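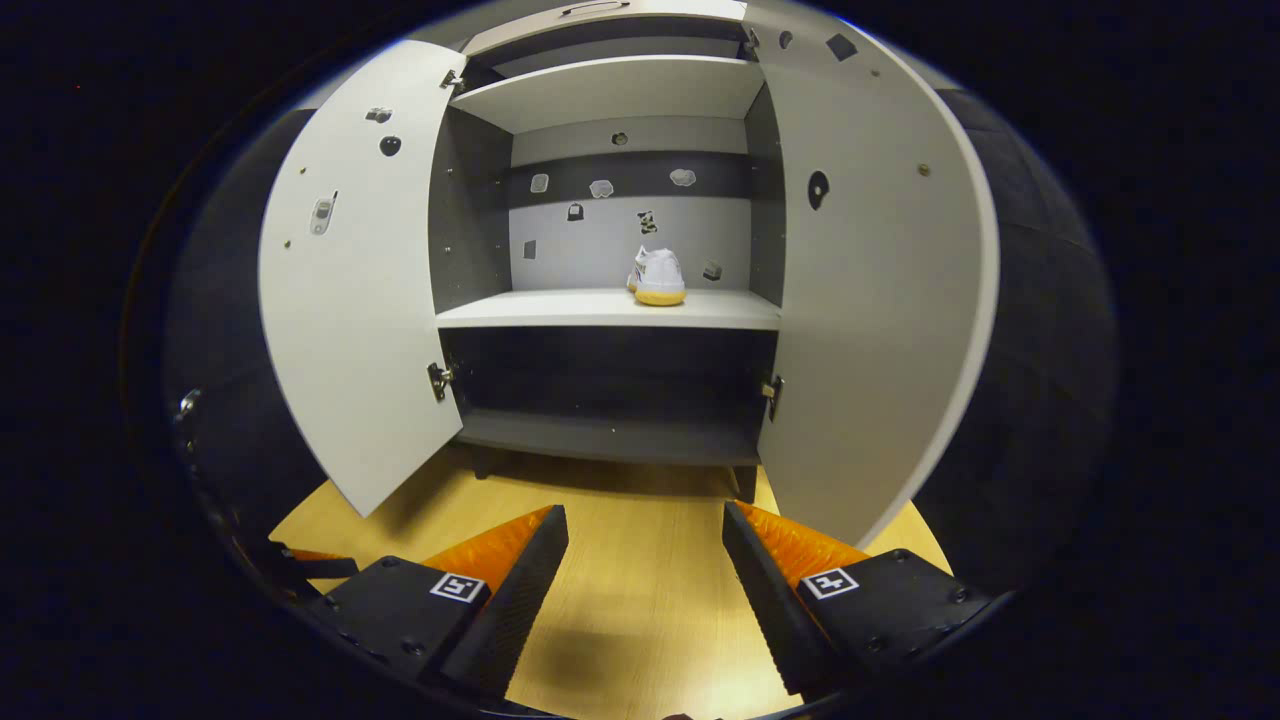 I have wanted to sort out the hall cabinet since January, and this weekend I finally did it! I know a cupboard is a funny thing to get excited over, but I've been opening and closing those doors all morning just for the pleasure of it.

Some background for anyone new. When we moved into the apartment on Altwood we had one closet, and it was already full of coats before we'd unpacked the kitchen. So we bought a plain white two-door cabinet secondhand, carried it up the stairs (never again) and put everything in it. Batteries, wrapping paper, the good tablecloth, the bad tablecloth, board games, a bag of cables I was sure I'd need one day. It worked for a few weeks. After that I was opening one door a crack, pushing something in and shutting it fast.

My rule this time was that everything had to come out before anything could go back. I've always tidied one shelf at a time and all that ever did was move the mess up a level. So I spread a sheet on the living room floor, swung both doors wide and started at the top. The whole lot took me an afternoon and most of an evening, with a long break for soup.

The best finds:

A puzzle, still sealed, that I had bought twice.

My old Guvar sewing tin, with all the good scissors in it. I'd been cutting fabric with kitchen scissors for a year.

A jar of coins, which came to 681 cents when I counted it out on the sheet. Ice cream money!

The instructions for the cabinet itself, folded up small and tucked into a recipe book. The previous owner must have passed them along and I'd never looked.

I sorted into keep, give away and throw out, and then a fourth pile crept in for things that belong to other people. That pile was embarrassing. Two casserole dishes and an umbrella have gone home already.

Then cleaning. I used warm water with a drop of dish soap and an old T-shirt, and an old toothbrush for the hinges, where the dust gets into every little gap. White doors show fingerprints like nothing else, so I did those last and dried them straight away with a clean towel. The dark gray sides inside are much more forgiving - I love that about them, and I think the contrast with the white looks smart too.

For putting things back I bought 3 fabric boxes from the Boliser range and then made myself stop shopping. One is for sewing, one for batteries and bulbs, and one for gift wrap and ribbon. Games go in the middle, where you can get at them without bending or climbing. The tablecloth (just the good one now) is up top with the candles and the picnic blanket, and the bottom compartment has the tool bag and the iron, so the heavy stuff stays low.

I'm still undecided on labels. My favorite so far are the little Sastry tie-on tags, which come in packs of 5, and I like that you can write on both sides. But I also know myself, and I'd spend a whole evening on the lettering. Maybe masking tape for now and pretty tags later, once I'm sure the boxes are staying where they are.

Next up is the shelf over the washing machine, which has 7 half-empty bottles on it that I'm fairly certain are all the same detergent. I'm going to combine what I can, wipe it down and see if there's room for the pegs. If you've found a good way to store pegs, please leave me a comment - mine are in a flowerpot.

Posted 06/08/2020 in Home, Tidying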